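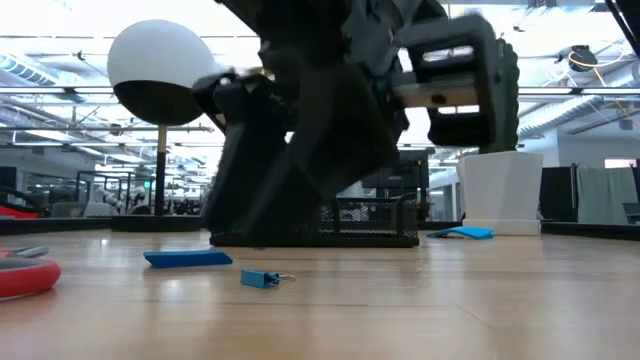 Monday, 01/01/2018, and I'm writing this with a cup of coffee in one hand and a belt in the other. Happy New Year from the bench! A few of you wrote in over the holidays asking when I was going to get around to belts, and you're right, I've been putting it off. I talk about gun leather all year long and then skip right past the thing that holds it up.

So. Belts.

The question I get more than any other goes something like this: "I bought a good holster and it still flops around, what did I do wrong?" And nine times out of ten my first question back is what belt are you wearing. Usually it's a department store dress belt, one layer of split leather with a shiny coat of paint on it, and it came with the pants. That belt was made to keep pants up. Put a loaded pistol on one side of it and it rolls outward at the top, the grip tips away from your ribs, and by lunch you're hitching everything back up every time you stand.

I wore one like that for years, so I'm not picking on anybody. I had a nice pancake holster from Tolgate that I thought was junk. I complained about it to everybody who would stand still. Then I borrowed a stiff belt for a weekend and found out the holster was fine (I still owe that holster an apology, it's in the drawer).

What you want is a belt that won't bend much top to bottom but still goes around you without a fight. Hold it out flat, edge up, and try to twist it. A good gun belt gives a little and then stops. The ones I like best are two full layers of leather glued and stitched with the smooth side out on both faces. Some makers put a strip of plastic or spring steel in between, and that's fine too, especially if you carry something heavy. I don't love steel in a belt I have to sit in a truck with, but that's me.

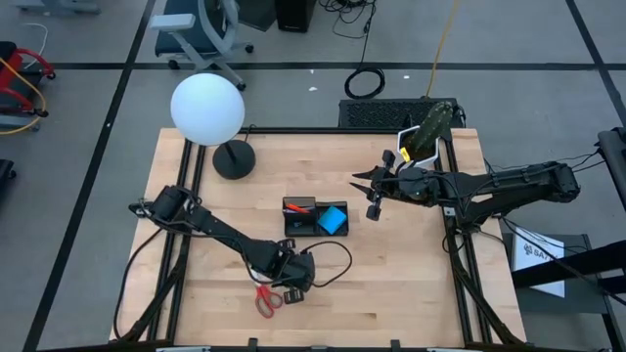 Scissors and cable on the worktable.

Width next. Most holster slots are cut for an inch and a half, and most jeans take that with no trouble. Please measure before you order anything! I get a note every month from somebody with an inch and a quarter belt in an inch and a half slot, and the whole rig slides back and forth like a shower curtain. If your dress pants only take the narrow size, buy a second holster cut for it or have one made. Shimming the slots with scraps works for a while and looks terrible.

Sizing is where folks lose money. Do not go by your pants size. Take the belt you wear now, lay it flat, and measure from where the leather folds around the buckle to the hole you use. That's your number. If you carry inside the waistband, measure with the holster in place. Leave the buckle itself out of it, because every maker treats the buckle differently and you'll end up two inches off.

About money. I know the price of a good belt makes people gulp. You can pay a lot of money for exotic skins and there are people who do, and some of them are beautiful. For a working belt I'd stick with plain cowhide, or horsehide if you sweat a lot and can wait for it. The Sivero double layer is the one I've been wearing since July, in plain brown, and it has shaped itself to my hip without going soft. The Roline is a bit thinner and I think it's the better pick if you carry a small revolver and want something that passes in an office. I paid full price for both, in case you were wondering.

Break-in takes a couple of weeks. It'll feel like you're wearing a barrel hoop at first. Roll it up loosely (smooth side out, not tight!) when you take it off, wear it around the house, and leave it alone otherwise. No oil. I know your grandfather had a can of neatsfoot in the garage and swore by it, but oil soaks in and turns a stiff belt into a noodle. Same goes for your holster, by the way, only worse, since a holster that has gone soft can fold in on itself when you go to reholster. Wipe it down with a damp rag, let it dry on its own away from the heater, and put on a thin coat of neutral wax when it looks thirsty.

I said most of this at the club supper last month and expected everyone to nod along.
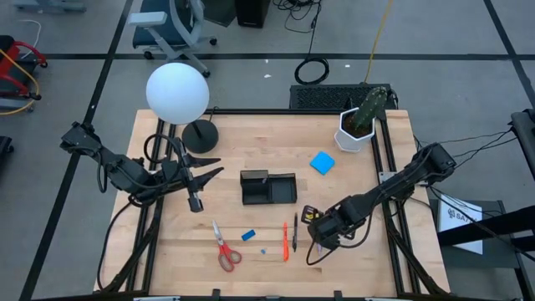 Rosário Barros told me I was behind the times, that a nylon belt with a stiffener and a ratchet buckle does all of it for less, adjusts a quarter inch at a time after a big dinner, and never has to be waxed at all.

Fair enough. I've tried a couple, and the ratchet really is handy. I've also had one let go on me in the grocery store parking lot, and that was the end of it as far as I was concerned. Chiyo Sasaki has worn the same nylon one for ages without any trouble, so maybe I got a lemon. If you shoot a lot of matches in the rain, nylon makes plenty of sense. Just check that the buckle will fit through your holster's belt slots before you buy it, because a lot of them won't, and you'll be taking the buckle off every single morning.

One last item on the subject. Check your stitching. Run a thumbnail along both edges near the buckle, and look hard at the snaps or screws that hold the buckle on. Those Chicago screws back out over time. A tiny drop of the blue threadlocker keeps them put, and you can still get them apart with a screwdriver later. I do mine at New Year's so I remember, and when I checked this morning one of them was a full turn loose.

Next time I want to get into cant, and why the angle that looks right in the mirror is often wrong when you sit down. If you have a holster that rides funny in the car, write and tell me which one and where on the belt you wear it. I read everything, even if I'm slow to answer.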